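Anley Document Storage Cartons
Home > Archive Supplies > Cartons and Boxes > Anley range

Product code: 3530
Availability: in stock at Flistton, normally dispatched within 7 working days
Supplied in: packs of 17, flat

Overview

The Anley carton is a plain brown cardboard carton for the medium-term storage of office papers, parish and school records, index cards and correspondence. It is supplied by Gosselin Archive Supplies to registries, solicitors' offices, libraries and local history societies, and has been part of our standard range since the Flistton warehouse opened.

The carton is delivered flat and is assembled by hand without tape or glue. The base folds in from all four sides and locks under its own tension. The lid is attached along the rear edge and closes over the front wall.

Customers who require a carton for permanent preservation should refer to the Huvance range, which is made from acid-free board and is listed separately under code 3484. The Anley carton is not recommended for photographs, parchment, wax seals or textiles.

Choosing between Anley and Huvance

Both ranges share the same outer dimensions and may be placed together on the same shelving. The choice depends chiefly on how long the contents are to be kept. Records held under a fixed retention schedule and then destroyed are suited to the Anley carton. Records selected for permanent retention should be transferred to Huvance cartons at the time of selection, and the old cartons should not be reused for other permanent material.

Where a collection has not yet been appraised, many offices place everything in Anley cartons at first and move the retained portion later. This is an acceptable arrangement provided that the store is dry and that the appraisal is not put off for years.

Assembly

Work on a clean, level surface. Open the carton out fully and press each crease firmly before folding. Fold the two short base panels first, then the long ones, and push down at the centre until the base lies flat. Cartons that have been kept in a cold store should be brought indoors the day before assembly, as chilled board may crack along the crease.

Do not overfill. The lid should close without pressure, and the contents should stand or lie without bending. Papers in a partly filled carton should be supported with a folded sheet of board so that they do not slump.

Labelling and contents slips

A contents slip should be placed in every carton before it is filled. The slip should give the name of the department or depositor, the series title, the covering dates and the date of review. Pencil is preferred to ink. The same reference should be written on the outside of the carton, on the end that will face the aisle.
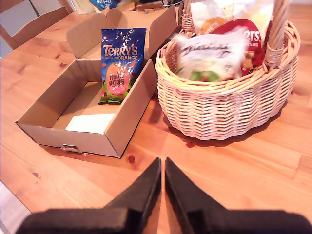
Blank slips are sold separately in pads and may be overprinted with the name of the institution. Offices that use their own stationery are asked to avoid coloured card, which can stain adjoining papers in damp conditions. Adhesive notes should be removed from all documents before boxing, along with rubber bands and rusted pins.

Storage conditions

Cartons should be kept on shelves and raised clear of the floor. They may be stacked two high for short periods but should not be stacked on a permanent basis. Stores should be inspected for damp and insect activity at regular intervals, and any carton that has become soft or stained should be replaced at once.

Ordering and delivery

Orders may be placed by post, by telephone or through the account page. Schools, libraries and registered charities may order on account subject to a signed purchase order. Deliveries to addresses near Flistton are made on Wednesday each week. The warehouse is closed for stocktaking during part of August, and orders received in that period are held until it reopens.

Unopened packs may be returned within the period stated in our terms of sale. Packs that have been opened cannot be accepted unless the goods are faulty.

Enquiries about large orders, overprinting or sample cartons should be addressed to Farah Lubis, Customer Accounts, Gosselin Archive Supplies, Flistton.

Related products
Huvance acid-free carton (3484)
Contents slips, pad
Board dividers
Unbleached cotton tape, reel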